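The Elgate Audit
By Vaughn Tran
Thursday, January 5, 2023

1. Intake

Toledo logged the claim at nine: a barge lost, 2000 sacks of barley.

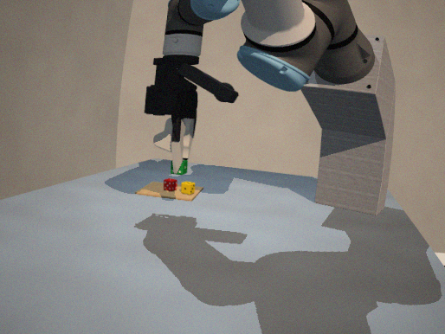

2. Review

Hendriks found two signatures – both his own.
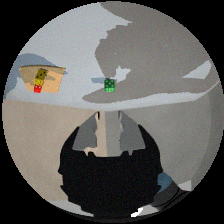
Three dice, stacked in a tray.

He had never been to Elgate. He initialed the page.

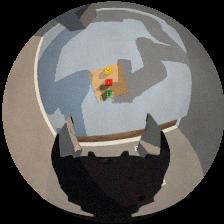

The second copy went to Toledo, unstamped.
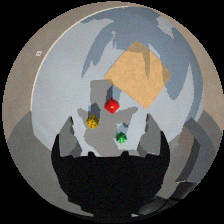 3. Disposition

Paid in February. The barge docked the next day.

Recent fiction
Casado by Night
The Voton Ledger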